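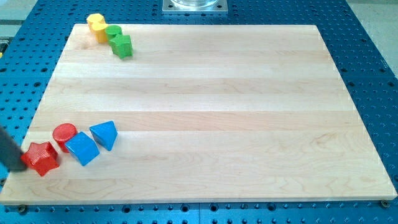
Zuletzt geändert: im Mai, 16:40 Uhr

Wenn Klötze sich berühren

Warum die Software eines kleinen Teams erst nachdenkt, dann schiebt und ganz zum Schluss greift

Ein roter Stern liegt am linken Rand des Holzbretts, daneben der dunkle Greiffinger. Zylinder, Würfel und Prisma folgen in einem kurzen Bogen, weiter hinten drängt sich die zweite Gruppe, gelb und grün. Die ganze rechte Hälfte des Bretts ist frei. Für Sanne Vermeulen ist genau dieser freie Platz das Spannendste am Aufbau. »Da gehört die Lösung hin«, sagt sie und tippt auf den Bildschirm, auf dem der Planer gerade 300 mögliche Bewegungen durchrechnet. Es dauert keine Tasse Kaffee, es dauert nicht einmal einen Schluck.

Vermeulen leitet bei Geerts die Entwicklung von Pruvine, einer Planungssoftware für Roboterarme, die dicht beieinanderliegende Teile auseinandersortieren sollen. Das klingt nach einer Kinderaufgabe und ist eine der schönsten Knobeleien, die das Fach zu bieten hat. Ein einzelner Würfel auf leerer Fläche macht kaum noch einer Forschungsgruppe Mühe. Sobald aber zwei Zylinder aneinanderstehen, fehlt der Spalt für den Finger, und der Arm muss sich etwas einfallen lassen.

Pruvine lässt sich etwas einfallen! Die Software kennt neben dem Griff auch den Stoß, das Schieben und eine Bewegung, die im Team »Anlehnen« heißt: Der Finger legt sich seitlich an einen Klotz, baut ganz langsam Kraft auf und wartet, was die Gelenkmomente erzählen. Gibt das Teil nach? Dreht es sich? Kommt der Nachbar mit? Aus den Antworten schätzt das Programm, wo der Schwerpunkt liegt und wie stark die Unterlage bremst, und erst danach wird entschieden, in welche Richtung es weitergeht.

Sehen, was zusammengehört

Vor jeder Bewegung steht das Bild. Die Wahrnehmung steckt in einem eigenen Modul namens Zillix, und wer mit Vermeulen darüber spricht, sollte Zeit mitbringen, denn sie gerät ins Schwärmen. Zillix zerlegt die Aufnahme in einzelne Körper und gibt zu jedem eine Form samt Unsicherheit aus. Farben helfen dabei weniger, als man glaubt. Zwei gelbe Zylinder, die sich berühren, verschmelzen für einen einfachen Farbfilter zu einem länglichen gelben Etwas. Ein grüner Stern direkt vor einem grünen Zylinder ist noch gemeiner, denn hier müsste eine Kante gefunden werden, die je nach Blickwinkel fast im gleichen Ton verläuft.

»Am Anfang hatten wir einen Stern mit einem Turm obendrauf«, erzählt Vermeulen und lacht. »Sehr hübsch. Leider ungreifbar.« Heute schlägt Zillix in solchen Fällen mehrere Deutungen vor und reicht sie alle weiter. Der Planer sucht dann eine Bewegung, die unter möglichst vielen dieser Deutungen harmlos bleibt und zugleich verrät, welche stimmt. Ein kleiner Schubs an der richtigen Stelle, ein neues Bild, und aus dem Turmstern werden zwei Klötze. Die Fachliteratur nennt das interaktive Wahrnehmung, und mich hat es beim Zuschauen sofort gepackt — man sieht einem Programm dabei zu, wie es eine Frage stellt.

Tückisch ist auch das Holz. Eine helle, leicht glänzende Fläche mit kräftiger Maserung spiegelt das Licht, und gebogene Linien im Holz sehen für einen Kantendetektor verlockend nach Objektumriss aus. Eine frühe Fassung von Zillix meldete regelmäßig ovale Teile, wo nur Ahorn war. Das Team hat daraufhin die Trainingsdaten umgebaut und die Unterlage selbst als etwas behandelt, das gelernt werden muss.

Lieber oft als weit

Die zweite Überraschung wartet in der Regelung. Pruvine plant zwar lange Ketten von Bewegungen voraus, führt davon aber immer nur das erste Stück aus. Danach wird neu geschaut und neu gerechnet, und zwar im Takt von etwa 28 Millisekunden. Das ist knapp bemessen. Ein Prisma kippt gern anders, als das Modell es vorhersagt, und ein Stern hakt sich mit seinen Zacken beim Nachbarn ein. Wer in so einer Lage stur seinen Plan abarbeitet, schiebt am Ende den ganzen Haufen vor sich her.

Geschrieben ist der Kern in C++, die Versuchssteuerung in Python, und zusammengehalten wird alles von Guvport, einem hauseigenen Werkzeug, das jeden Lauf aufzeichnet und wieder abspielt. Vermeulen nennt es den unscheinbarsten und meistbenutzten Teil des Projekts. Man kann einen misslungenen Schub an beliebiger Stelle anhalten, eine andere Deutung des Bildes einsetzen und den Planer von dort aus weiterrechnen lassen. 76 solcher Läufe liegen inzwischen als feste Testsammlung bereit, und jede Änderung am Code muss an ihnen vorbei, auch die winzige Korrektur kurz vor Feierabend.

Offen bleibt genug. Hohe Teile, die sich gegenseitig stützen, sind noch heikel, durchsichtige sowieso. Und die Kräfte am Finger schwanken stärker, als es der Schätzung lieb ist. Vermeulen möchte als Nächstes zwei Arme gemeinsam planen lassen, einen zum Festhalten und einen zum Schieben. Den Entwurf dafür hat sie schon in Guvport angelegt, unter dem Arbeitstitel »Gegenhalt«, und in den kommenden Wochen soll er zum ersten Mal an die Klötze.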